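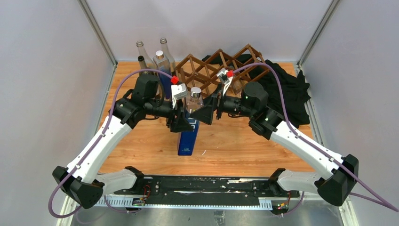
*Attachment 1: bottle at the wood-top bench, silver screw cap on.*

**Ticket:** Seized caps, blue squared bottles
**Opened by:** Loretta Bellamy
**Assigned:** Nizar Srour
**Opened:** 6 Feb 2023
**Status:** Monitoring

**Reported fault**

Caps on the tall blue bottles from the Stultasden order can't be started by hand. 3 returned by the front desk so far. Same cap style on all of them: silver skirt, pale top. Older Rornetti bottles open normally.

**Log**

- **NS:** Checked thread direction. Standard, anticlockwise to open. Dry grip slips on the skirt before the cap moves.
- **NS:** Tried a rubber jar mat. One opened, two did not. Dried cordial residue in the thread of the one that opened, grey-brown colour, sticky.
- **LB:** Those were rinsed in October and stored with caps on. Could be the same batch.
- **NS:** Stood the remaining two cap-down in warm tap water for 25 minutes, water level just over the skirt. Both opened with the mat. No cracking at the neck.
- **Verna Alcantara:** Please don't use pliers on these. Skirt goes oval and the seal leaks afterwards -- had it happen on a Rornetti.
- **NS:** Noted. Cleaned threads with a bottle brush and dish soap, dried them overnight with caps off. Refitted finger-tight. Held upside down over the sink for 30 seconds each, nearly dry on the paper towel for one, fully dry for the others.
- **NS:** Swapped the liner on the weeping one. Retest OK.

**Workaround**

Warm water, then rubber mat. Store empties with the cap off.

**Outstanding**

Replacement liners -- 6 on order through Ersoy. Loretta to confirm when they arrive.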